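Skandley Help Desk - Ticket 200, Pantry shelf order
Opened Oct 9, 2025

Hi again! My Badareck door rack came and I love it, but the ketchup won't fit in the bottom row. It's the Heinz one with the long neck, and the bar hits it right at the top. I moved the shelf down 2 notches and it still won't go in.
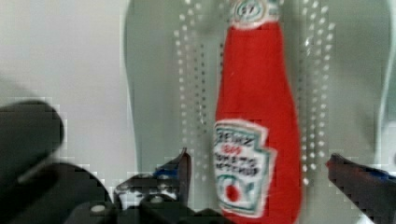 Support replied that the bottom bar flips over - take out both end clips, turn it, and push them back in. Okay, trying that tonight! Leaving the ticket open till I've done it.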